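Two Hours at the Clescombe Life Balance Open Day

I went to Clescombe in January with a notebook, a headache and a fairly low opinion of anything that promises to sort out your week.

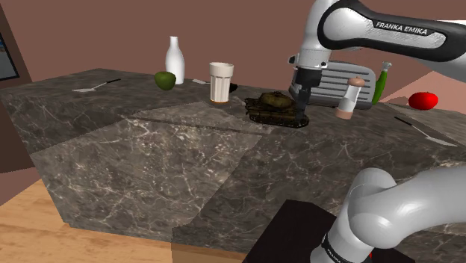 A toy tank on the dark grey counter, with the robot arm overhead.

The open day was put on by Jomum, who sell planners, a phone app and a year-long course in what they call "whole week living". Entry was free. Coffee was not. You gave your email address at the door, and by the time I had found somewhere to hang my coat there were two messages from them on my phone, one asking how I was enjoying the day so far.

Doors opened at 10 and the first talk was supposed to follow straight on. It started late, which I would not normally mention, but the subject was punctuality. The speaker blamed the projector. We were then asked to close our eyes and picture our lives as a wheel, with a spoke for family, a spoke for work, one for health and so on, and to notice which spokes were short. I have done this wheel before, at least three times, for different people with different lanyards. Mine always comes out looking like something you would take back to the shop. Everyone else's does too, as far as I could tell from the groaning when we opened our eyes and drew them.

What bothers me about the wheel is that it assumes you want it round. I had a perfectly good year once when almost everything went into one thing and the rest was beans on toast and unanswered birthday cards. I put my hand up and said so. The speaker thanked me for sharing and moved on to sleep.

After that we were split up between rooms. I had put down for Simiyu, the quiet planning session, and I will be fair to it, it was the best part of the morning. A long table, decent pens, and blank paper. You wrote down everything you had agreed to do in the next month and then crossed out whatever you would not agree to if you were asked today. I had a school fair, a cousin's leaving do, a dentist, two lots of visitors and a course I had signed up for in the autumn and forgotten about. The course went. The cousin stayed, after some thought. I am not sure I needed Jomum for that, but I had not done it at home, so there we are.

They spoiled it slightly by handing out a leaflet at the end which told us the same exercise is lesson one of the paid course. I asked what lessons two onwards were and was told it was "a journey", so I still don't know.

Lunch was at 12 and was soup. There was a queue. I spent it talking to a woman who had bought the planner last year and used it faithfully until the middle of February. She had come back for the new one. When I asked why, she said the cover was nicer and she did feel better for the six weeks. I can't really argue with that. I have a drawer at home with the same story in it, and one of them still has the ribbon in the first week of March.

The afternoon was given over to Haken, a habit method with little hooks. The idea is that you hang a new habit on an old one, so you stretch while the kettle boils, or write your gratitude list while you clean your teeth (I would like to see the handwriting). We had to choose 5 hooks each and tell the person next to us. He chose his very quickly and they all involved press-ups. I got to two and then made some up.

A show of hands was taken on who felt "more in control than this morning". Plenty of hands went up. It was a warm room and we had been asked nicely, so I would not put much weight on it. Nobody was asked how they would feel in about 12 weeks, and that would be the figure I'd want to see before paying for anything.

The bits I would keep: crossing things out, and going to bed earlier, which my mother told me for nothing. I have also tried one hook since, the kettle one. I do it when I remember. The emails are still coming, and the unsubscribe link takes you to a page that asks you to draw your wheel.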